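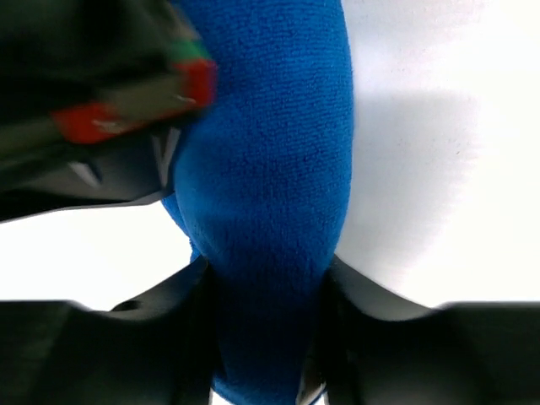
Slide 1. Start with the question people ask us most at Grusdale: how many examples does it take before the arms can handle a cloth without a person driving? For the first task we planned 100 episodes and kept 42. Most of tonight is about the ones we threw out. Point to the blue cloth, pinched at its lower end between the two black fingers. From this close the wrist camera gets the loops in the fabric and very little else of the table. That is a lot of detail on texture and not much on where the corners are. Pause here and let people look.

Slide 2. How we record. One person drives both arms and a second person keeps the log. Grethe Gunnlaugsson wrote the log sheet and we still use her version. Each episode gets a start state, an end state, the driver's initials and one line of free text. Do not read the whole sheet out. Mention that the free text is the part we go back to.

Mention Koltar here. That is our name for the recording software. It saves all camera views with the joint positions on one clock. An early build let the clocks drift, and we had to drop a full batch. 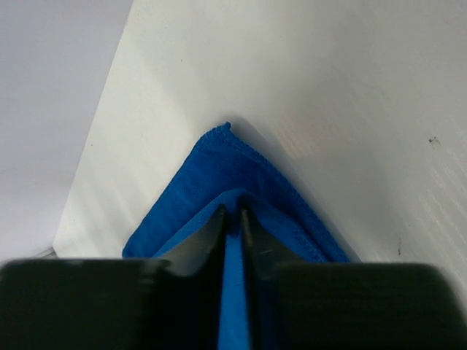
Slide 3. What counts as a good grasp. Eduardo Mendes and I labeled the same 60 clips separately and disagreed more than we expected. He went by whether the cloth stayed held. I went by where it was held. We now write down both. Use the view on the screen: the fabric is bunched between the fingertips, with the stitched hem running down the right side to the pad. A labeler can follow that hem, so it helps in saying which part of the cloth the fingers have. Ask the room how they would label it. Give them a minute.

Slide 4. Mistakes. We kept slow episodes and we kept ones where the driver had to try again. We threw out the ones where the driver stopped partway to talk, and the ones with a missing camera view. If someone asks about Lobo, say that was the older set, it had no retries in it, and the model trained on it did badly after a missed grasp.
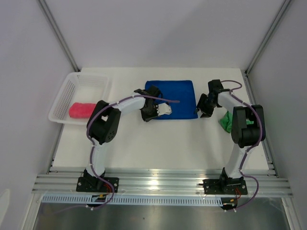 The two-arm station, with the blue cloth flat between the grippers.

Slide 5. Next steps. Another 100 episodes by October, with more drivers. Thank Hemetti for the bench time. Leave the contact slide up during questions.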